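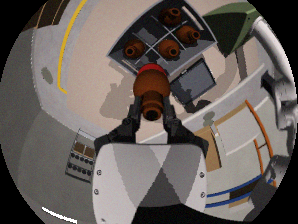

Ticket: Haushaltswaren-Shop, Versandkosten bei zerbrechlicher Ware falsch berechnet
Status: gelöst
Priorität: mittel
Eröffnet am: 3. Februar 2023
Shopsoftware: Nivholm, Versandmodul Plolham

Ursprüngliche Meldung

Liebes Supportteam,

erst einmal vielen Dank, dass ihr uns beim Umzug des Shops so geduldig begleitet habt, das war wirklich eine große Hilfe! Leider muss ich mich jetzt doch wieder melden. Wir verkaufen ja überwiegend Keramik und Glas, und seit gestern Abend zeigt der Warenkorb bei allem, was als »zerbrechlich« markiert ist, die Versandkosten doppelt an. Eine Kundin hat uns ganz freundlich geschrieben, sie zahle gern für ordentliches Polstern, aber dass das Porto mehr kosten soll als die beiden Schälchen, komme ihr doch seltsam vor. Recht hat sie.

Was ich bisher probiert habe:
Cache geleert (im Shop und im Browser), keine Änderung.
Versandklasse »zerbrechlich« gelöscht und neu angelegt, keine Änderung.
Bestellung als Gast und mit Kundenkonto getestet, beide Male derselbe falsche Betrag.
Bei unzerbrechlicher Ware, also Geschirrtüchern und Untersetzern, stimmt alles.

Insgesamt haben wir 598 Artikel im Sortiment, davon liegen 140 in der betroffenen Versandklasse. Von Hand möchte ich die ungern alle umstellen, zumal ich ja gar nicht weiß, ob es etwas bringt.

Herzliche Grüße aus dem Lager

Antwort Support

Guten Morgen und danke für die ausführliche Meldung, damit lässt sich wunderbar arbeiten! Ich habe mir die Einstellungen angesehen und habe einen Verdacht. Beim Umzug wurden die alten Regeln von Turnley mit übernommen — und die laufen jetzt neben den neuen her. Könnten Sie bitte unter Einstellungen, Versand, Regeln einmal nachsehen, ob dort ein Eintrag »Zuschlag Bruchgefahr (Import)« steht? Bitte noch nicht löschen, nur nachsehen.

Rückmeldung Shop

Ja, der Eintrag ist da! Ganz unten, hinter den Inselzuschlägen, da hätte ich im Leben nicht gesucht. Er steht auf »aktiv« und hat die Rangfolge 2, genau wie unsere neue Regel. Ist das das Problem?

Antwort Support

Genau das ist es. Haben zwei Regeln dieselbe Rangfolge, addiert das Modul beide Beträge. Bitte so vorgehen:

1. Regel »Zuschlag Bruchgefahr (Import)« auf »inaktiv« setzen und speichern.
2. Unter Werkzeuge den Preisindex neu aufbauen. Das dauert bei Ihrer Sortimentsgröße bis zu 15 Minuten, das Fenster darf dabei offen bleiben.
3. Einen neuen Warenkorb anlegen. Alte Warenkörbe behalten den gespeicherten Betrag, bis man die Menge einmal ändert.

Rückmeldung Shop

Es klappt! Ich habe eine Teekanne, eine Vase und sicherheitshalber noch ein Geschirrtuch in den Korb gelegt, und der Betrag stimmt auf den Cent. Der Paketaufkleber für Stojanović kommt auch wieder mit dem richtigen Gewicht heraus, das hatte ich in der Aufregung ganz vergessen zu erwähnen. Der Kundin haben wir die Differenz schon erstattet.

Eine Frage habe ich noch: Kann ich die alte Regel irgendwann ganz löschen, oder hängt da etwas dran?

Antwort Support

Das freut mich sehr! Lassen Sie die Regel bitte bis Juni inaktiv stehen. Ältere Bestellungen verweisen noch darauf, und bei einer Retoure würde sonst der Zuschlag in der Gutschrift fehlen. Danach kann sie weg. Ich schließe das Ticket, Sie können es mit einer einfachen Antwort jederzeit wieder öffnen.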